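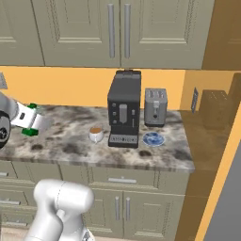 I read our electricity meter on the first of every month this year and wrote the number on the back of the calendar. The last reading was this morning, December 31, 2020, a day early so the year would be complete. The total is 3,075 units. I had guessed the kitchen would be most of it. A coffee machine and a two-slot toaster next to each other on a worktop look like the sort of thing that runs up a bill, but each is only on for a few minutes at a time. The meter was far more interested in the immersion heater.

January to the end of March came to 1,049 units, so a third of the year's electricity went in a quarter of the year. Our flat has gas for the radiators. The extra was mostly lights, the tumble dryer and a fan heater in the back bedroom that I'd forgotten we owned until I saw the readings.

July was the lowest month at 153. We dried everything on the line and were at my mother's for nine days. I wouldn't read much into it.

Two things I got wrong. In May I copied down a digit from the wrong side of the decimal point and spent an evening thinking we had a fault. In September I read the meter for the flat upstairs. They are in the same cupboard and the labels have faded. I've written new ones in marker pen. 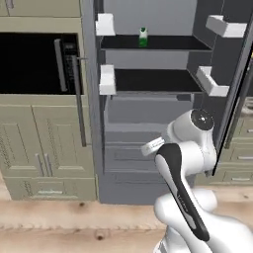
The direct debit is £65 a month and it hasn't moved since we signed up. The supplier set it from an estimate based on the last tenants, who worked from home and had a fish tank. Our use is lower, so we've been building up credit. People tend to blame the things they can see, and a fridge with its door standing open gets someone shouted at in most houses. I shouted about it myself until I had the readings. Fixing the immersion timer did more in one month than any of the shouting.

The timer had been set to come on twice a day, once at four in the morning. It may have been like that since before we moved in. Farzad Naseri from downstairs showed me how to change the pins. It took him two minutes. His had been doing the same.

I rang about the credit just before Christmas. They asked for two readings a month apart, which I had, and they're sending most of it back. The payment goes down from the end of January.

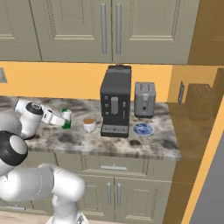

Do you need a smart meter to do any of this?
An ordinary meter is fine, as long as you can get to it. Ours is an old one with a row of numbers. You write down the black ones, ignore the red one, and take last month's away from this month's.

I'm carrying on next year and adding gas. That meter is outside behind the bins, so I may be less regular in the winter.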